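**Stordale Play Kitchen Sink - Loan and Purchase Information for Early Learning Programs**

The Stordale range is supplied to preschools, family centers, and pediatric waiting areas. Each item may be purchased outright or borrowed through the Dravura equipment library. Programs that are new to the library should read the loan terms below before submitting a request.

### Intended use

The sink unit is designed for pretend play at a table or on the floor. It suits small groups of children and works well beside a play stove, a shop counter, or a dress-up corner. Staff often place it where children can reach it from more than one side, which reduces waiting and encourages turn-taking.

Washing up is a familiar household routine, and many children will begin to narrate it without prompting. Educators may wish to introduce words such as rinse, stack, drain, and spill during play. Families who speak another language at home can be invited to share their own words for the same tasks.

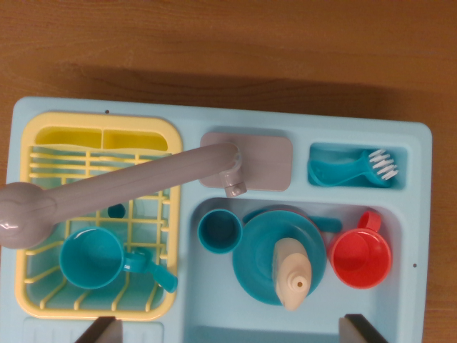

Sets are issued for a loan period of 22 days. A program may hold no more than 2 sets at one time, and one renewal is permitted if no other program is waiting. Requests should reach the library at least 7 days before the set is needed. Collection is from the Trodovel depot; delivery can be arranged for sites that have no vehicle.

### Cleaning and care

- Wash all parts in warm, soapy water after each session and allow them to air dry.
- Do not use abrasive pads, bleach, or a commercial dishwasher.
- Store the set away from radiators and direct sunlight.
- Remove any cracked part from use and report it when the set is returned.

Small accessories should be checked against the packing card before the set leaves the room. Missing accessories are charged at replacement cost. Ordinary wear, including light scratches, is not charged.

### Supervision

Children should be supervised by an adult at all times. The set is not suitable for children who still place objects in their mouths. If water is used, fill to a shallow level only and empty the unit as soon as play ends - standing water must never be left unattended.

### Purchase orders

Orders from member programs are invoiced on delivery. Orders over $300 ship without a freight charge. Each September the library also sells retired loan sets at a reduced price, and members receive the list in advance.

Purchasing inquiries should be addressed to Renu Malhotra. Loan requests and damage reports are handled by Vitalii Koval at the Trodovel depot.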